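Running a pick-and-place demo for open day visitors, how to keep it from stalling?

Asked in Small Arms and Benchtop Automation
Tags: demonstration, pick-and-place, visitors, cycle time

flutley_bench

We have an open day in June and I have been given one table and one arm. The task is simple on paper: pick up a piece of play fruit, put it in a basket, reset, repeat. Visitors come through in groups, and each group gets 3 minutes at our table before the guide moves them on.

Setup as it stands:

- six-axis benchtop arm, parallel gripper, rubber pads
- one camera at the head of the rig, looking down at the table
- white tabletop
- play fruit, one piece at a time
- basket, position fixed in software but not fixed to the table

In testing last week I ran 60 cycles with the hall lights on and the blinds closed. 28 of the first 30 were clean. After that somebody opened the blinds and the detector began returning two candidates, one on the fruit and one on a patch of table with nothing on it. I stopped at 60 and did not keep a proper tally for the second half, so I can't give a number for it.

What I need to know:

Is the second candidate likely to be the arm's own shadow, and is there a fix that does not involve retraining? I have no time to retrain.

Should I let visitors place the fruit themselves? The guide wants this. I would prefer fixed start positions.

What do people do about the basket moving? The gripper sometimes touches the rim on the way out and shifts it, and the next drop is then off.

Cycle time is 23 seconds with the speed limit we have to use in public areas. I can't raise it.

melnychuk_controls

The false candidate is very probably shadow. White tabletops are worse than people expect for this. The camera exposes for the white, the shadow comes out as a gray block with soft edges, and a detector that was trained under flat lighting may score it high enough to pass your threshold. Three checks, in this order.

First, log the pixel location of the false candidate for ten cycles. If it moves with the arm, it is the arm's shadow. If it stays put while the arm moves, look for something fixed overhead, or a reflection from the window.

Second, lock exposure and white balance on the camera. If either is on auto, opening the blinds changes the color of your fruit as far as the detector is concerned. Orange and red objects drift the most in my experience. Set both by hand in the hall, at the time of day you will be running, and leave them alone.

Third, add a saturation test after the detector. A gray shadow has almost none. A red or orange piece of fruit has a lot. Crop the candidate box, take the median saturation, reject anything under a cutoff. It is a few lines of code and needs no retraining. Do not use the mean, a box that clips the basket or a stem will pull it around. Be aware that this test does nothing for you if you also plan to use pale fruit, so leave out anything white or cream.

On the basket: fix it down. Double-sided mounting tape under all four corners holds well enough on a smooth top. If the basket has a woven base the tape has little to grip, and you are better off with two thin cable ties through the weave to a flat plate, and the plate taped to the table. Then raise your exit waypoint. If the gripper is touching the rim on the way out, the retreat move is leaving sideways before it has gained height. Put in a vertical segment first, and make it taller than the rim plus the open finger length. People forget the second part. Fingers closed and fingers open do not always have the same lowest point, depending on the linkage.

At 23 seconds you get seven full cycles inside 3 minutes with a little left over. I would plan for five and use the remaining time for talking. A group that arrives in the middle of a cycle should not have to work out what it is seeing, so have the arm wait at home until the guide has finished the introduction.

moditz_open_lab

We did nearly the same table at our own open day. I agree with the post before mine on locking exposure. I disagree on fixed start positions if that was the implication. Visitors lose interest after the second cycle when the fruit always starts from the same place, and someone will say that the arm is only playing back a recording. Once they have said it, the rest of the group believes it.

What worked for us was a marked zone. The visitor puts the fruit anywhere inside it, takes their hand away, steps back behind the floor tape, and the guide presses start. The zone has to satisfy four conditions:

- fully in camera view, with margin
- fully in reach with the gripper pointing straight down
- no closer to the basket than one open finger width, plus clearance
- not where the arm's shadow falls when it is at home

The third one cost us the most time. Visitors like to put the fruit right up against the basket, to make it hard. With a parallel gripper the outer finger comes down in free space and the inner finger comes down on the rim. Two ways around it. Rotate the wrist so the fingers close parallel to the basket edge, or keep the zone away from the rim. We did both. If your grasp planner picks the wrist angle from the object outline only, a round fruit gives it no preferred angle and it will take whatever is nearest to the current pose, which may be the bad one. Force it.

A start position that gave us trouble until the angle was forced:
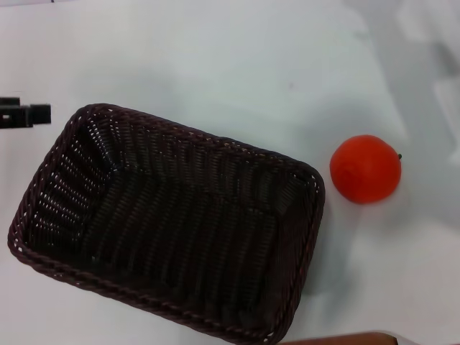
Fruit outside the basket on the right, close to the rim, stem toward the upper right. Note the gray shadow on the table above it.

In that position the gap between fruit and rim is a finger's width or so (your own finger, not the gripper's). The fingers have to come down along the line of the gap, not across it. You also get the basket's own shadow in the gap, a darker strip next to the rim, and with a low threshold the outline of the fruit can grow to include it. The grasp center then lands too far toward the basket. The saturation test from the other post would help here too if you apply it per pixel and not only to the whole box.

Other points, in no order:

Dark baskets are good for contrast on a white top, but a depth camera may return holes on the inside walls. If you only use color, ignore this.

Have a fixed drop height and do not let the arm release from high up. Light fruit can bounce off the floor of an empty basket.

Empty the basket between groups. We let it fill up and the later drops rolled off the pile.

Print the cycle steps on one sheet of paper and tape it beside the table. Locate, approach, close, lift, move, release, home. Visitors read it while waiting.

wultau_user

we just turned the lights down and it was fine. also bring spare fruit, kids take them

flutley_bench

Followed up on the shadow. The false candidate moves with the arm, so that is settled. Exposure and white balance are locked now, and the saturation check is in with the median as suggested. With the blinds open I have run 28 cycles and had no second candidate.

The basket has a woven base and the tape did not hold. The plate and cable ties do. The exit waypoint is higher and the cycle time has gone up by a second, which is acceptable.

I will use a marked zone and force the wrist angle near the rim. Still deciding on whether the guide or the operator gets the start button.

melnychuk_controls

Operator gets start. Guide gets a stop button. Test the stop with a fruit in the gripper before the doors open, and check that the fingers stay closed when it trips.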